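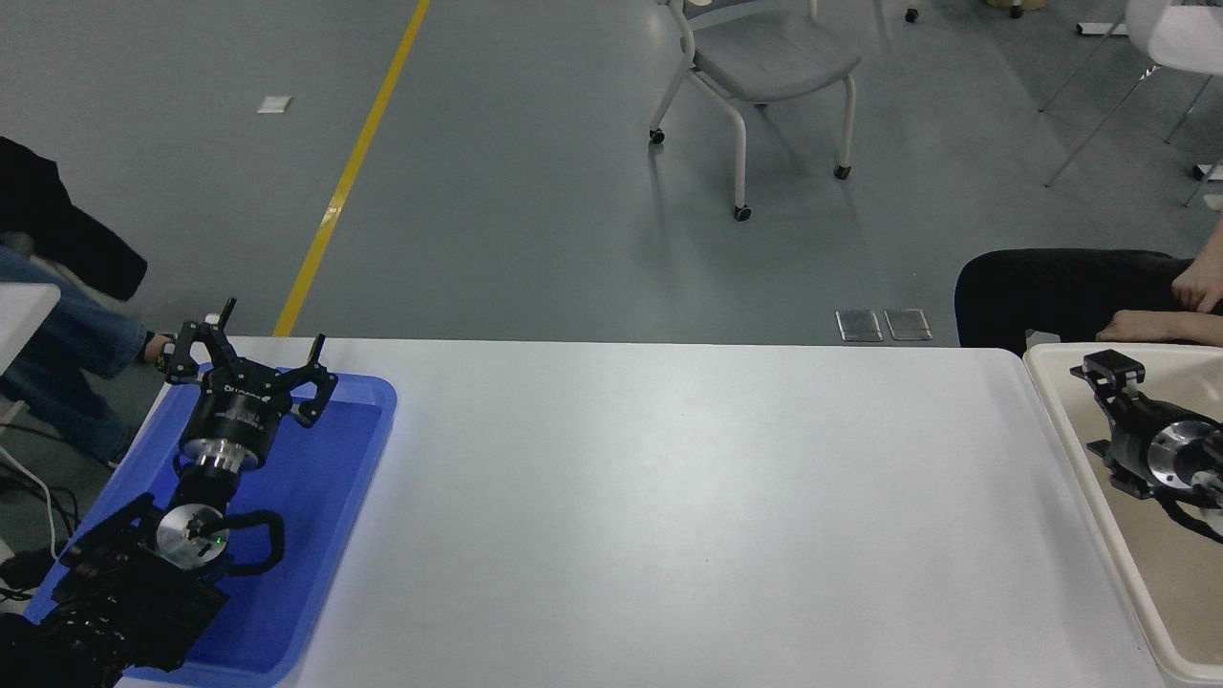
Rami Khalaf wrote: I have run the import again with the new file and the result is the same as before. The file has 2,461 lines, Furkach says "import finished", and then 753 of them are not in the article list. There is no error message. Please do not close the ticket again, the Mikville store cannot print its labels until this works.

Reply by Mansa Tsikata

Hello Rami, thank you for your patience and excuse me that the ticket was closed. It is set by the system when there is no answer for a while, and I was not quick enough to stop it. It is open again and it is now on my name.

I write down everything I try, so that you can follow it and so that the next person with this problem can find it. Please tell me if some step is not the same on your side.

What we know until now

The export comes from the old Prerketano stock program. It is a text file with a semicolon between the columns. The first column is the article code, which always has 17 digits. After this come the name, the shelf, the quantity, the price and the remark.
The import is done in Furkach, with the Chu import tool, with the setting "Update if code exists".
The lines which are missing are not at the end of the file. They are missing from everywhere, so the upload did not stop too early.

Step 1. Check the character set

I first thought about the special letters in the article names, because this is the most usual reason. I saved the file as UTF-8 and imported it in the test account. The names look correct now, but the same number of lines is missing. So this was a small problem of its own, but it is not the one we search for. Please keep UTF-8 anyway.

Step 2. Check the remarks for semicolons

If somebody has typed a semicolon in the remark, the line gets one column too many and the tool can refuse it. I searched for such lines and found 21. I put the remark of these lines between double quotes and imported again. No change. When I looked closer, I saw that all these lines had been imported also before, only the remark was cut. You will want the corrected remarks, so I left the quotes in.

Step 3. Turn on the full log

The normal log of the Chu tool shows only errors. To see all the lines, go to Settings, then Import, then Log level, and choose "Everything". It makes the import much slower, so please do it in the evening and put it back afterwards.

In the full log each line gets one word: "created", "updated" or "refused". I expected to find many times "refused". There was none. But there were exactly 753 times "updated", and this in a test account which was empty at the beginning. An empty account has nothing to update. This means that Furkach believed that these articles were already there, from an earlier line of the same file.

Step 4. Look at the codes

I took the first "updated" line and searched for its code in the log. The same code was used two times, for two different articles, a door hinge and a longer door hinge. Then I looked at more of them and every code in the log ended with 00. That cannot be normal for a whole shop.

Rami, I have one question here. Between the export from Prerketano and the upload to Furkach, do you open the file in a spreadsheet program and save it?

Reply by Rami Khalaf

Yes, always. I delete the two empty columns at the end and I sort by shelf. Then I save as CSV. When I open it the codes look strange, with a letter E in the middle, so I change the format of the column to "Number" with no decimals and then they look good again. Was this wrong?

Reply by Mansa Tsikata

Thank you, this explains it. You did nothing strange, very many people do it this way. But the spreadsheet reads a long code as a number, and it can only keep the first 15 digits of a number. The rest it replaces with zeros. When you change the format, the code looks complete again, but the last two digits are already lost. All articles which differ only in the last two digits then have the same code, and the tool writes one over the other.

The file you have attached to the ticket cannot be repaired, as the lost digits are not anywhere in it. We need a fresh export. Please keep the old file in another folder until we are finished, the shelf names in it can still be useful.
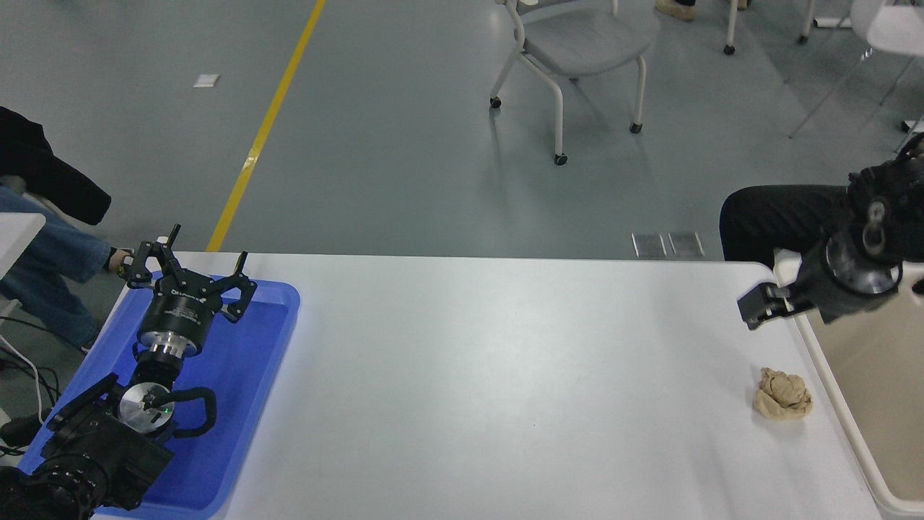 Step 5. Make a clean import file

Please do it in this order:

Export the article list from Prerketano again. Do not open it with a double click.
Open the spreadsheet program with an empty sheet and choose Data, then "From text".
Choose the new file, set the separator to semicolon and the character set to UTF-8.
In the preview, click on the article code column and set its type to "Text". The codes must then stand on the left side of the cells.
Delete the empty columns and sort as you like.
Save as CSV with a new name, and after that do not open it again in the spreadsheet. If you want to check it, use a simple text editor.

Step 6. Import into the test account first

In the Chu tool, change "Update if code exists" to "Refuse if code exists". With this setting you will get an error for each double code, instead of silence. Send me the log before you do the real import, please.

Reply by Rami Khalaf

Aug 18, 2018. Test import done, all 2,461 are "created", nothing refused. I checked both door hinges and they are there with different codes. The log is attached. Can I do the real one now?

Reply by Mansa Tsikata

Yes, the log looks good. Before you start, delete the articles from the earlier imports in the real account, otherwise you will have the wrong codes next to the correct ones. Prices for special customers are connected to the article code, so save this list too if you have already entered some.

I have asked the developers if the tool can give a warning when a code comes more than once in the same file. I cannot promise a date for it. The ticket stays open until you write that the labels in Mikville are printed.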